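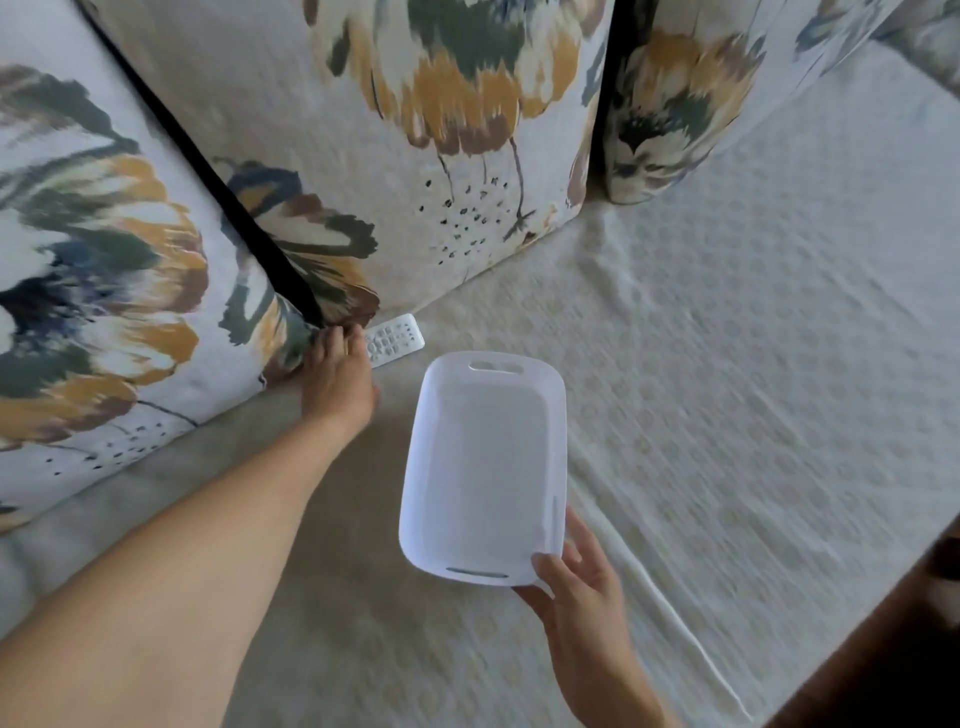
A remote control on a covered sofa.

Last updated: 25 December 2020
Print | E-mail

1/ The Sokby Register of Domestic Grievances is now open for the season. Households may lodge 2 complaints each against relatives.

2/ Entry 3002, concerning an aunt in Drimorside who tells guests how a film ends, has been upheld. She has been informed in writing.

3/ The matter of the cousin from Zirkham and the unreturned casserole dish, first entered in April, remains open after 11 reminders.

4/ Grudges held on behalf of a spouse must be entered separately. Forgiven entries are struck out on request.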